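**Is 97% block detection good enough to skip the depth check?**

We push colored blocks around a wooden board with a single black finger, and I'm being asked to swap our old color-threshold code for the Vilura detector. The vendor's page says it handles "any tabletop scene." I have doubts. On my own set of 265 stills it does fine when the blocks are spread out and gets shaky when they bunch up, or when the finger is in the way. Twice it gave me one blue outline for 2 blocks. 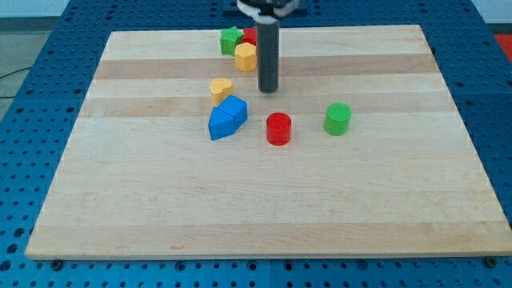 My planner (Norno, stock settings) takes the block poses as truth and plans a straight push. If a pose is off, the finger shoves the wrong thing and the log still says success. Has anyone run this combo for longer than a demo? Do I need tracking on top, or is that just hiding the problem?

Posted by dirkholm_user, January 14, 2024

---

**Answer 1** (accepted)

Don't trust the single number. Split your stills into "finger clear of all blocks" and "finger covering part of one" and score them apart. I'd bet most of your misses sit in the second pile. A red block half behind a black finger gives the detector a sliver to work with, and it will still hand you a confident center point that's shifted to the visible side.

What worked for me:

- park the finger away from the blocks, grab the poses, then plan
- while pushing, freeze any pose whose outline overlaps the finger mask
- compare poses after the push before you log success

Tracking helps with dropouts. It won't fix two touching blue blocks merged into one. For that you need shape labels, and you'll have to train those yourself.

Teodoro Vidal

---

**Answer 2**

just raise the confidence threshold to 0.9, fixed it for me

> Comment from the asker: Tried it. It drops the hidden block and keeps the merged one.

---

**Answer 3**

We ran Vilura for 1000 pushes and went back to thresholds for the easy colors. Lighting never changes in our lab, so maybe that's cheating. Check the "Esteban" branch of Norno too, it lets you pass a pose error per block. The docs are thin and I never got the rotation part to behave.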